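Levomcombe College
Robot Software, Unit 9
Handout: planning two arms over one table
Notes by Marama Quinlan. Lab sessions with Shayne Brunton.

Last revised Apr 6, 2018

What you should have read first
The unit on joint limits and the unit on camera calibration. If you missed the calibration session, copy the worked sheet from the shelf outside Hughes before you come to the lab.

1. One planner or two
With two arms you can plan each arm on its own or plan both together. Planning each on its own is quick, and the planner sees six joints at a time. The trouble is that the left arm knows nothing of the right arm except what you tell it. In Trerna, our planning package, you tell it by passing the other arm in as a moving obstacle, with a time attached to each pose.

Planning both together treats the pair as one machine with twice as many joints. The search takes longer. On the Lillthorpe test set of 3,000 start and goal pairs, the joint planner was needed for 1,042. The rest were solved one arm at a time, with the second arm waiting where necessary. We therefore try the simple planner first and call the joint one when it fails.

2. The shared zone
Mark out the part of the table that both grippers can reach. Any path that enters it must hold the zone lock. An arm asks for the lock before it crosses the edge, and gives it back once the whole arm, including the wrist, is outside. Students often test only the fingertips. The wrist is wider than the fingers and it is usually the wrist that hits something.

If a task needs both grippers in the zone at once, the lock is no use and you must use the joint planner.

3. Thin and clear objects
The collision map is built from small cubes. A wire or rod thinner than a cube may be filled in on one pass and missing on the next. For racks, baskets and grilles, don't rely on the map. Put in a simple solid model: one box for the base and one for each raised side. You lose the gaps between the rods, so switch off the check between the fingertips and the base box for the final part of the descent only.

Clear plastic is harder. The depth reading often goes straight through it and gives you the surface underneath. Use the colour image to find the outline, then take the height from the surface the object is resting on plus its known thickness. A ring needs one more decision, whether to grip across the wall or to open the fingers inside the hole. Store this choice with the object so that the planner isn't left to guess.

4. Cables
The planner has no model of the gripper cable. Keep wrist rotation within 92 degrees of the rest pose and add a margin to any box standing near the cable's path.

5. Lab task
a. Load the table model and add the rack as solid boxes.
b. Set a pre-grasp pose for the right arm above the ring, fingers open.
c. Set a holding pose for the left arm by the back left corner of the rack.
d. Plan each arm separately. Save both paths and the planning times.
e. Repeat with the joint planner from the same start poses.
f. Write half a page on where the two results differ.

Run everything in simulation and show Shayne the paths before you ask for the real arms. Speed stays at the lab setting. Hand in your log files along with the half page; a log without the start poses can't be marked. 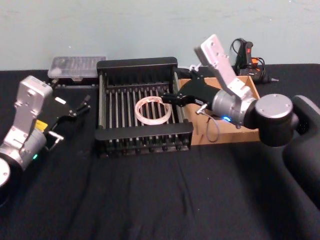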